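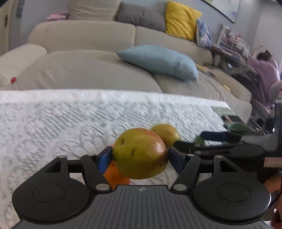

## Notebook, November 22, 2022: fruit on the bed, two-hand collection

Second home in the Ikedstead set. The family let us use the living room side where the bed stands, so all the picking today is on the quilted cover and not on a table. I wanted this surface for a long time. In the Nerkbridge flat everything was on hard tops, and the policy learned to press down until it felt the table. On a bed this will not work, the cover gives way.

Task text for the labels: "pick up the pear, hold, place it in the other half of the bed". The second hand takes the other pear when the first one is up. Both pears are yellow, the one in my hand has more green in it and a reddish blush on one side. I leave the orange object near them as a distractor. It must not be touched in this task. If it is pushed by accident, keep the episode but mark it `bump`.

### Grip notes

- Pear lying on its side, pads across the body. Lifting by the narrow end is allowed but write it in the comment field, I want to separate these later.
- Close slowly. With a fast close the pear rolls on the quilting and then we have a long correction at the beginning of the episode, and the Brerner script cuts it in the wrong place.
- Hold for two seconds above the cover before moving. I was too short in the first block, I have to watch this.
- The small black marking on the skin is useful for the tracking check. Do not wipe the pear.
- Both grippers have blue pads. In the morning I wrote "left = light, right = dark" in the sheet, this is confusing, please use hand A and hand B as in the Kirkegaard protocol.

### Room

We do not tidy. The sofa behind keeps its cushions as they are, light blue on the seat, the yellow and the patterned ones along the back, and the books stay on the seat too. The shelf behind is very full and I think this is good for us, the background in the Nerkbridge data is nearly the same white wall in each episode and the model became lazy from it. People in the house may walk and work behind the sofa during recording, this was agreed. Faces are blurred in the export step before anything goes to the shared disk.

One thing to decide: the small green and white item at the far end of the bed. I left it in place for the first block and moved it a bit for the next. It should be in the metadata as "clutter, changed", but the form has no field for this. For now I write it in the free text.

### Counts

Before today: 1844 accepted episodes in the soft surface set.
After upload and first filter: 2159.

So we have 315 more from today, which is better than I planned. The rejected ones are mostly lost tracking when the hand comes too close to the cover and the camera has only the white quilt to look at. The pattern is there but it has low contrast. Maybe a coloured blanket over one half would help, but then it is a different surface and I would rather not mix them in the same set.

### Open

- Replay ten random episodes on the Kirkegaard arm and compare the closing width with the logged one. Soft fruit and pad bending give an offset, I do not know how big.
- Ask for a third pear or something close to it in shape. With the same pair all day the model may learn these two pears only.
- Clock difference between hand A and hand B, check again after charging. It was fine at the start, I did not measure it at the end.
- January: come back to the same home for the drawer tasks, if the family still agrees. Bring the spare pads and the long cable.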